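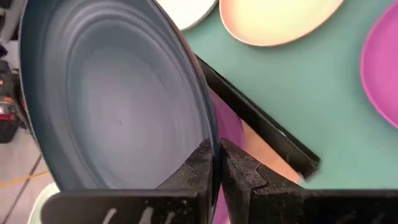 The good bowl is blue-gray, matte, and has never once fit in a cabinet. Every sorting of the dishes begins with the bowl and ends with the bowl.

—

Rule for August: one color per person, no exceptions. This lasted until I remembered I'd bought purple twice.

—

The plates are a mix of Durnard and Fustham. I was told they'd stack together. They do stack, in the sense that a pile of coats stacks.

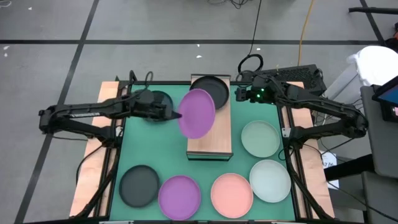 —

Current standings: 2 purples, one salmon pink, a pale sage, and a mint so light it's basically white with opinions. The dark ones I can only tell apart in daylight.

—

Someone asked why I don't get a plain white set. Skarier has one for $149. I have looked at it at 7 in the morning and felt nothing.

—

Plan is still dark on the bottom, pale on top. The salmon pink goes wherever it wants, it always has.

—

Unread messages in the Prajapati tableware group: 1,167. I asked one question about matte glaze and fork marks.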